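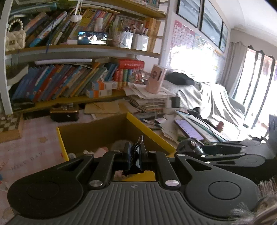 The clip that would not let go

At Zonov, a small workshop in Binduddale, the trouble began in August with a binder clip. The gripper closed on it well, carried it over the box and then stayed closed. Siham Ghanem pressed stop and waited. The pads kept pushing for 18 seconds more.

"I had put my finger near it already," she told me. "It was a stupid thing to do."

The fault was in the release signal, which arrived late when both grippers were working. In 400 test cycles it came back 5 times. Now the power must be cut before any hand goes near the box. Ghanem is still testing the new cable.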